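Automatisierung in der Montage: Arbeit und Tätigkeitswandel
Handout zu Sitzung 2
Mohammed-Awal Acheampong

1. Ausgangslage
Drisance lässt Kunststoffregale montieren. Bisher wurden die Teile von Hand zusammengesteckt und geprüft. Seit Juni übernimmt die Anlage Trovus einen Teil der Handgriffe. Geplant sind 3000 Regale im Monat, davon 800 weiterhin in reiner Handarbeit.

2. Greifen am Werkstück
Flache Teile mit schmalen Kanten stellen andere Anforderungen an den Greifer als ein Karton. Zu beachten sind Anfahrwinkel, Abstand der Finger und Lage des Teils auf der Unterlage.

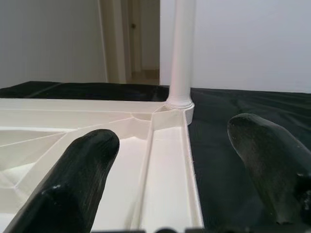

Weißer Regalboden mit Verstärkungsrippen, in der Ecke der Pfosten. 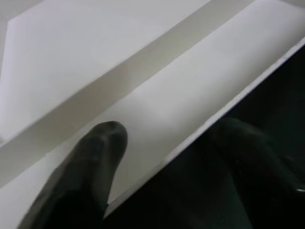 3. Folgen für die Beschäftigten
Das Stecken fällt zum Teil weg. Hinzu kommen Teile bereitlegen, Störungen beheben und Fehlgriffe protokollieren. Pro Schicht sind zwei Personen an der Anlage eingeteilt. Die Einarbeitung ist im Lohn bisher nicht berücksichtigt, der Betriebsrat verhandelt darüber.

4. Aufgaben
a) Welche Tätigkeiten erfordern Erfahrungswissen?
b) Vergleichen Sie mit dem Fall Joridska (Reader, Kapitel 2).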